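Speaker notes: The Catch-All Bin, and Why I Love It
Sandomar Makers' Evening, August 2022
Slot: 17 minutes plus questions

Before I start
Water on the left side of the lectern. Clicker in right pocket. Ask if the people at the back can hear me, and wait for an answer this time! Slides are numbered in the bottom corner, and the notes follow the same order.

Opening
Good evening! I want to spend the next little while on the most overlooked container in any workshop, which is the one where things land when they have no home. Every shop has one. Some of you have a coffee can, some of you have a drawer, and I know from the sign-up sheet that at least one person here has a bathtub (please come find me afterward, I have so many questions).
Ask for hands: who has a catch-all at home? Who has emptied it this year? Pause. Enjoy the drop in hands.

Slide 2: How I got hooked
Tell the Flornlow story. When we moved into the Flornlow Street shop there was a big wooden crate under the bench, packed to the top. I figured I'd tip it into the trash and be done by lunch. I sat on the floor with it for two days. There were 170 things in that crate and I wrote down every one, from drawer pulls to half a harmonica.
Slow down here. What I want people to take away is how much fun it was. I learned more about how that shop had been used from the crate than from the lease, the floor plan and the previous tenants put together.
If time is short, skip the harmonica.

Slide 3: Deep or shallow
My one strong opinion of the night: shallow wins. In a deep bin, the bottom half is a museum. You can't see it, so you buy another one of whatever is down there. In a shallow bin you see the whole floor at a glance, and a quick look on your way past is usually enough.
Sloped sides are lovely too. Small stuff slides toward the floor where your fingers can get at it, and you can sweep the whole lot up the slope with the side of your hand. Do the hand motion. People like the hand motion.
Mention the Vireck tray here, the one I cut down from a drip pan. Pass it around if I remembered to bring it. Watch the back corner, it's still a bit sharp.

Slide 4: Fix it down
A bin that skates around the bench is a bin you will knock on the floor. I've done it with 80 wood screws in there and I was finding them into November. Clamp it, screw it, wedge it against the wall, whatever you have. Clamps are my favorite, as you can take the bin off again when you need the whole bench for a glue-up. Put them on the rim, near the corners, with the handles turned away from where you reach in.
Somebody always asks about magnets. Fine for steel on steel. On a wooden top you'd need a plate underneath, and by then you might as well use the clamp.

Slide 5: What ends up together
My favorite slide! Give the room a moment to look before saying anything.
A teal spoon next to what look like walnut shells. A strip of black cloth, all crumpled. A dark gray block that could be an eraser or could be a sponge, and I'd love to hear votes. Then that lime-green thing in the middle, sort of peanut-shaped. Let people shout out guesses.
Point at the floor of the bin as well, with all those white scratches and smudges. I find a scuffed bin much more inviting than a shiny one. You can drop things in it without feeling bad.
Ask: if this were on your bench, what would you pull out first? I'd go for the cloth, every time. Soft things hide small things.

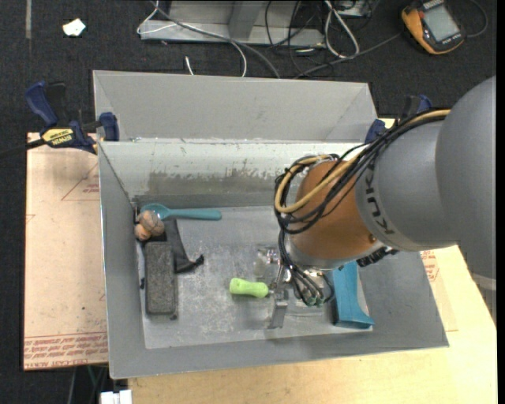 Slide 6: The sort
Walk through my order, and keep it brisk.
Soft things first, shaken out over the bin.
Then the biggest hard thing, whatever it is.
Then anything that rolls, into a cup.
Clear plastic last, with a flashlight held low to the side so the edges light up.
Brush the floor of the bin toward you and check the brushings before they go in the trash.
Mention that the Contreras Hall group does theirs as a team at the end of the month, with snacks, and it's a great evening out.

Slide 7: Questions
Leave the list from slide 6 up so people can copy it down.
Likely questions: labels (I don't, but go ahead), lids (please no), kids' rooms (yes, same method, bigger spoon).
Remind everyone that the swap table is by the side door and stays open until the lights go off. Collect the Vireck tray.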